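Two-handed towel folding from handheld gripper demos, first numbers
Learning from Demonstration board > Results and write-ups

olia_bench
Posted Sunday, June 30, 2024

OK, I am way too excited to sit on this until August. We've been training a policy on cloth tasks using only demos collected with handheld grippers, so no teleop at all, and the thing I wanted to test was whether mixing head view and gripper view at training time beats gripper view alone.

It does! And by more than I hoped. Same network, same 3628 demos, 64 evaluation trials per condition. With gripper views only, the policy does fine once it has hold of the cloth but it picks bad first grasps. Add the head view and the first grasp gets much better. Azucena Ocampo ran the evaluations and she didn't know which checkpoint she was loading, so I trust them.

Two views from the basket-and-cloth task, head first, then gripper:

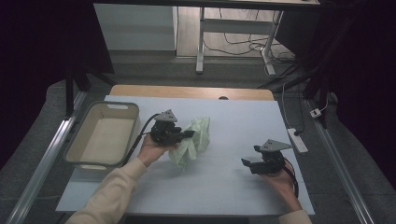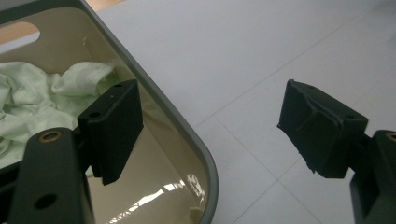
What changed from the last round

1. Head view goes in at low resolution. Full resolution made training slower and bought us nothing.
2. We drop the head view at random in 20 percent of training samples, so the policy can't lean on it completely.
3. Grasp width is predicted as a continuous value. Open/closed was too crude for cloth.

Code will go up under the name Molletti once Chenxi Cheng is done cleaning up the data loader (sorry Chenxi, no pressure).

pleltham_jo
Very nice. Is the head view helping because it sees more, or because it sees the basket? In the gripper view the basket takes up a big chunk of the upper left and the cloth is partly under one finger pad. I could believe the policy just needs to know where the rim is.

olia_bench
Good question and I don't have a clean answer. We could mask out the basket in the head view and retrain. Adding it to the list!

cardenas_a
I'm going to be the grump. 64 trials per condition is decent, but how many different cloths? If you evaluate on the towel you trained on, I don't care much about the gap.

olia_bench
9 cloths in training, and the evaluation ones were all held out. Should have said so in the first post.

cardenas_a
Then I'm less grumpy. Still think you should report per cloth. Averages hide a lot with fabric, stiff ones behave like a different task.

ledesma_c
Disagree with Apolinar a little. Per-cloth numbers at this sample size will be mostly noise and people will read stories into them. I'd put the effort into more trials first.

cardenas_a
So put them in an appendix with error bars. Leaving them out doesn't make the noise go away.

pleltham_jo
Both, please. Also, on item 2, did you try a higher dropout rate? When we did something similar on the Ponce data, going too low gave us a policy that fell apart the moment an arm blocked the head camera.

olia_bench
Only tried the one rate, but I love this idea, it's a cheap sweep and I can start it tonight. Did yours fall apart on the first grasp or later on?

pleltham_jo
Later, usually during the handoff from one hand to the other. The first grasp was fine. I'll dig out the curves and post them in this thread.

ledesma_c
If you post those, please include the gripper-only baseline. I have wanted to see that comparison for ages.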